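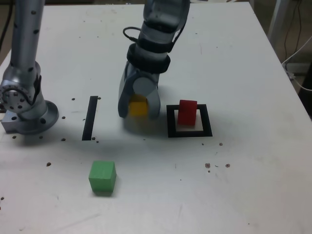
Colored cubes on a white tabletop.

About Clasley

Clasley is a small school for adults who want to learn bookbinding, paper repair and box making. We teach evening courses, weekend courses and one long course that runs from fall to spring. We also take in a limited amount of repair work from libraries, churches and private owners. The school has two teaching rooms, a press room and a small shop that sells paper, thread, board and glue.

Most of our students have never bound a book when they first sign up. Some want to fix a family Bible or a cookbook that has come apart. Others print their own work and want to bind a short run of it. A few go on to do it for a living, but the courses are not set up on the idea that everyone will.

How the school started

Annelies Egger trained as a binder in a trade shop that did account books, court registers and thesis bindings. When the shop closed she bought two of its nipping presses, a board shear and most of the hand tools, and set them up in a rented storefront on Mill Street. For the first few years it was a repair business. Customers kept asking to watch, and then asking to be taught, so she put four stools along the bench and ran a class on Tuesday nights.

Rochelle Ngata took that class in its second year. She had been working in the repair room of a county library and already knew how to mend a torn page and tighten a loose hinge, but had never sewn a book from folded sheets. She began teaching the paper repair course the next winter and has taught it ever since. The two of them registered Clasley as a school together and moved it to the present building, a former shoe wholesaler's with good north windows on the upper floor and a freight elevator that can carry a cast-iron press.

The name comes from a label found inside the lid of the oldest press. It may be a maker or an earlier owner. We have looked in trade directories and have not found it listed. If you know of a Clasley in the printing or binding trades, please write to us.

What we teach

First Bindings is the usual starting point. It meets one evening a week for 11 weeks. Students fold and sew by hand and finish three books: a pamphlet, a flat-back notebook in cloth, and a rounded book in quarter cloth with paper sides. All materials are included in the fee. You will need a metal ruler and a knife with snap-off blades, both sold in the shop if you do not have them.

Paper Repair covers tears, missing corners, loose plates and broken folds, using Japanese paper and wheat starch paste. We do not teach the use of pressure-sensitive tape, and we spend most of one evening on how to take it off. Students bring their own damaged books to practice on after the fourth class. Please do not bring anything valuable. There are boxes of worn-out hymnals and old school readers in the hallway that anyone may work on.

Boxes and Cases is taught as two weekends, a month apart. The first is for slipcases and simple lidded boxes. The second is for the drop-back box, which takes most people the full two days. You may take the first weekend alone. You may take the second alone only if you have measured and cut board before, because there is no time to teach it.

The Long Course starts in October and meets on two evenings and one Saturday a month until spring. It goes through sewing on tapes and cords, rounding and backing, headbands, leather paring, quarter and full leather covering, and basic lettering with handle letters. Places are kept small because of the press space, and we ask to see two finished books before we accept anyone. They do not have to be perfect. We would like to see the corners and the inside of the boards, where problems tend to show.

Open Bench is for anyone who has finished First Bindings. You pay by the session, bring your own project, and use the presses, shears and sewing frames. A teacher is in the building but is not there to give lessons. Leave the board shear clamp down when you finish and empty your own glue pot.

The workshop

The presses are on the ground floor. There are four nipping presses, a large standing press, a lying press for each place on the Long Course and two board shears. The bigger shear is for board only. Cutting cloth on it dulls the blade, and sharpening means sending the blade away.

Upstairs are the sewing benches, the paste sink and the paper drawers. The paste is cooked fresh in the morning and kept in the refrigerator by the door. Food goes in the other refrigerator, the one in the kitchen. We mention this in the first class and are mentioning it again here.

Our type collection is modest. We have two complete sets of handle letters and a third with no Q, several decorative rolls, and a cabinet of small tools that came with the purchase of another binder's stock. Long Course students may use all of it. The stove for heating finishing tools is switched on by a teacher only.

The reference shelves hold 800 books on binding, paper and printing, along with a run of trade catalogs showing cloth and leather samples. The catalogs cannot be borrowed. Most of the rest can be, for three weeks at a time, by current students.

Repair work

We accept repairs on the first Monday of each month, by appointment. Bring the book in and someone will look it over with you and say what we would do and what it will cost. If the repair would cost far more than the book is worth to you, we will tell you so. A good box is often the better choice for a book that is not read much, and it costs less than a new spine.

Work is done in the order it arrives. The present wait is four months. We do not do rush jobs for holidays or anniversaries, and we do not take books with live mold. If you suspect mold, seal the book in a bag and call us before you bring it.

We keep a written record of each repair, with the condition on arrival, the materials used and anything we removed. A copy goes back with the book. The record for the most recent job is number 3105, and the numbering goes back to the Mill Street storefront. Former owners' notes, pressed flowers and newspaper clippings are returned in an envelope unless you ask us to throw them out.

People

Annelies Egger, founder. Teaches the Long Course and Boxes and Cases. Handles all leather work in the repair room.

Rochelle Ngata, co-founder. Teaches Paper Repair and sees customers on repair Mondays. Write to her about library and archive work.

Emilian Ilie teaches First Bindings on both evenings it is offered. He worked as a press operator for a commercial printer before coming here and looks after the presses and shears.

Hilkka Mäkelä runs the shop and orders materials. She can cut cloth and board to size if you send the measurements two days ahead. State the grain direction. Boards cut across the grain cannot be returned.

Toivo Partanen is in the office on weekday afternoons and answers questions about fees, places and refunds.

Fees and places

Class size is limited to eight, except for Paper Repair, which takes ten. Course fees are listed on the Courses page and are due in full two weeks before the first meeting. You may cancel up to that date and receive everything back except the deposit. After that we refund the fee only if someone on the waiting list takes the place.

Two places in each First Bindings course are offered at half price. You do not need to send proof of income. Tick the box on the form and the places are given out in the order the forms come in.

Students must be at least 16. We do not offer classes for children, though we have had many requests. The knives and shears are the main difficulty.

Visiting

The shop is open Tuesday through Saturday. The workshop can be visited during shop hours if no class is in session, and we hold an open evening before each new term. Come in through the side door on the parking lot. The front door is kept locked.

The 22 bus stops across the street. There are six parking spaces behind the building, shared with the upholsterer next door, and street parking is free after six. The ground floor and the shop are level with the sidewalk. The freight elevator reaches the upper floor, but it has to be worked by a member of staff, so please call ahead if you will need it.

Page last revised Thursday, September 26, 2024.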